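Catégorie : Vie de l'atelier > Comptes rendus

Compte rendu de réunion -- atelier jeux en bois
24 décembre 2024, Plakard, salle du fond 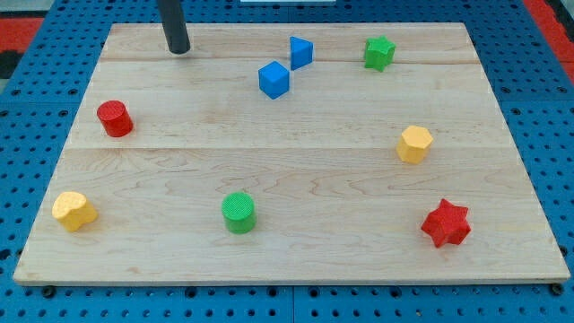 Présents : Ljubica Delić (séance), Godfrey Kariuki, Thodoris Mavromatis, Themis Drakos (notes). Excusé : Christos Chrysikopoulos.

1. Plateau et formes
Godfrey est ravi du bois clair, et toute la table avec lui ! Le veinage ondulé plaît énormément, on ne le couvrira pas de peinture. Thodoris trouve que les blocs bleus ressortent très bien dessus, le cube comme le prisme triangulaire. Ljubica tient beaucoup à la texture striée du dessus des blocs : les petits la cherchent du doigt, on la conserve donc sur toute la série. Petit débat sur les joints entre les planches. Thodoris les repassera au papier fin, et on garde le bord biseauté tel quel.

2. Commande de bois
Devis Fragkou reçu : 2808 euros, livraison comprise. Sellero est un peu moins cher mais ne livre qu'à partir de 30 planches. Accord pour Fragkou, Themis signe cette semaine.

3. Journée portes ouvertes (janvier)
Esevport nous prête la grande salle -- superbe nouvelle, merci à eux. Il nous reste 285 euros pour les affiches et le goûter. Godfrey voudrait une table de formes en libre accès toute l'après-midi, adopté avec joie. Prévoir 11 chaises basses, voir avec Christos pour le transport.

4. Divers
La clé de l'armoire à vernis est chez Ljubica. Penser à racheter des chiffons.

Prochaine réunion en janvier, date à confirmer par Themis.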